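Etivus to Open Clothing Repair and Reuse Center in Pacheco

31 October 2020

PACHECO — Etivus will open a clothing repair and reuse center on Kakgate Road next month, following a pilot program that began in August. The center will accept garments from residents for mending, resale or fiber recycling.

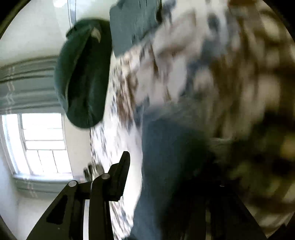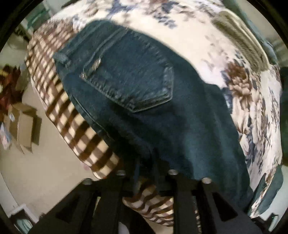
A soft-looking green object, first picture, and a pair of denim jeans, second picture.

During the pilot, residents brought in 900 garments. Of these, 589 were repaired and returned to their owners. Most of the remainder went to Pokari, the regional textile recycler, under an agreement that has been extended through next year.

The new center will offer 44 drop-off appointments each week. Walk-in service will not be available at first — Etivus expects to review that policy in the spring. Basic repairs, including hems, zippers and buttons, will be free of charge to Pacheco residents.

Items must be laundered before drop-off. Footwear, bedding and leather goods will not be accepted.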